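Tables of Clarkstead: the brown one by the window

When we began photographing the tables in our reading rooms, I thought it would be a quick job for a wet afternoon. It has kept me happily busy ever since — and I've grown rather fond of this one.

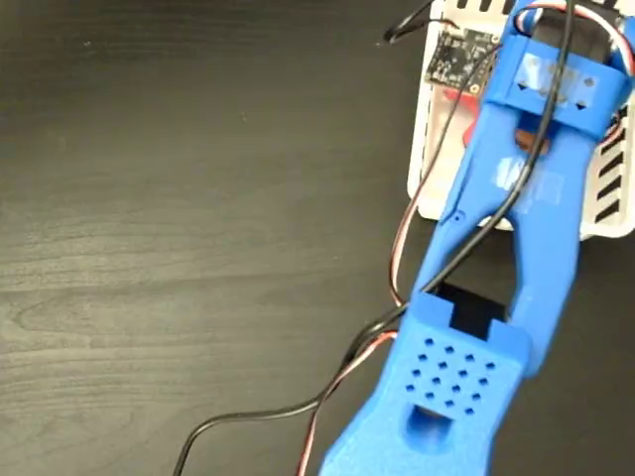

Dark brown wood, with the fine grain running across and a few paler streaks and knots.

The knots are what I'd come back for. Most of our other tables are painted, and you do miss the pattern of the wood once it has gone under a coat of cream!

Nelu Oprea found this table for us at a house sale in Becerra, and paid 30 pounds for it, delivery included. If you've a table of your own with a bit of history, do bring us a picture — we're adding more to the gallery in November.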